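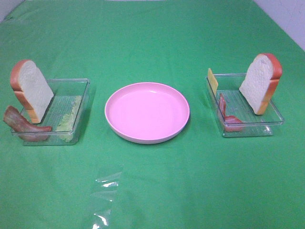

Pink plate, clear container, green cloth.

Ticket: infusion pump alarm, Toltness home unit
Status: closed, see last entry
Opened by: Isla Sutherland, home infusion desk
Product: Toltness pump, Zevov line sets
Priority: high, then medium

Problem as reported
Patient at home, antibiotic through a PICC line, 500 mL bag. Pump throws "downstream occlusion" 11 minutes into the dose. Silence, restart, same alarm again. Daughter does the hookups, she's been trained, knows the steps. No pain at the site, no swelling, no redness, no fever. Asked twice.

First call
Had her stop the pump and close the clamp. Walked the line by phone from bag to arm. No kinks she can find. Both clamps were open before she stopped. Dressing intact, changed by the visiting nurse, next change not due yet.
Told her do NOT push hard on the flush if it resists. Saline flush per her care sheet: went in fine, no resistance. So catheter probably not the issue. Restarted. Ran longer this time, then alarm.

Second call, 4:30 pm
Swapped line set for a new one, same lot (only lot she has). Alarm came back. Asked for the settings screen. She read it out:
- rate matches order
- volume matches order
- occlusion sensitivity: LOW LIMIT
That last one should be on the middle setting for this line size. Not sure who changed it. Her unit came back from service in August, maybe it was reset then? Service sheet doesnt say.

She can't change it from the patient menu, needs the clinician code. We don't give that out by phone. Paged on-call nurse.

Pharmacy checked too. Dose interrupted but still inside the allowed window, OK to finish once pump is sorted. Prescriber's office informed, they want a call back if the next dose is late as well.

Nurse visit
Sensitivity moved to middle setting. Blood return good, flush good. Pump ran the rest of the bag, no alarm. Nurse stayed 30 minutes after restart to be sure. Also noticed the filter sits low on the tubing and was getting pinched under the patient's elbow when he leans on the armrest. Likely both things together. Tubing now taped along the forearm.

Note for whoever picks this up: the Zevov set with the inline filter runs at a higher pressure than the one without. Known. It's on page 2 of the Toltness setup card but the print is tiny and the card in her kit was the old version. New card mailed.

Vendor
Logged with Toltness support. Their questions, my answers:
Does the alarm show upstream or downstream? Downstream, every time.
Firmware? Current, per the sticker. Havent seen the boot screen myself.
Dropped or wet? Family says no.
Other units from the same service batch? Treltberg depot handled that batch. Asked them for a list, waiting.

Treltberg replied. Two other units went out on the low limit. Both are back on our shelf, neither with a patient. Pulled and tagged. They're adding a settings line to the return checklist, I asked for a copy.

Follow up
Called the daughter after the next dose. Full bag, no alarms. She asked if she can go back to hooking up in the living room, told her yes, just keep the pump level with the arm or close to it. Reminded her: pain, swelling, fever, leaking at the dressing = call the nurse line right away, dont wait for the next dose.

Closing. Reopen under same number if the alarm comes back. Checklist copy from Treltberg still outstanding, I'll attach when it lands.
I.S.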